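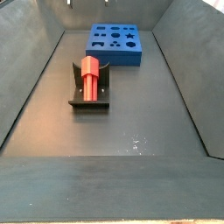 Blue foam block with shaped cutouts, near the back wall.

Home | Tickets | Knowledge Base | Contact
Print | E-mail
Reading time: 2 min

Ticket 609 – Dawber label printer drops jobs after sleep
Opened by: Hayley Horrocks, Bengate
Assigned to: Keith Kershaw
Status: Open

09/07/2020. Printer wakes, accepts the job, prints nothing. Queue shows "Sent". Power cycle clears it until the next sleep.

Checked cable and port. Swapped to port 2, no change. Spooler log has some 3,646 lines, mostly repeated timeout entries.

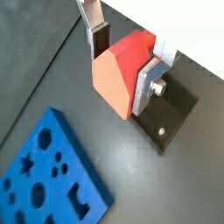 Reinstalled the driver and set sleep to Never. Jobs now print – but the setting reverts after a restart. Pokex policy is overwriting it at logon.

Asked Damián Fuentealba to exclude the print server from the policy. Hayley to restart 4 times and report back. Leave the old driver package in place until then.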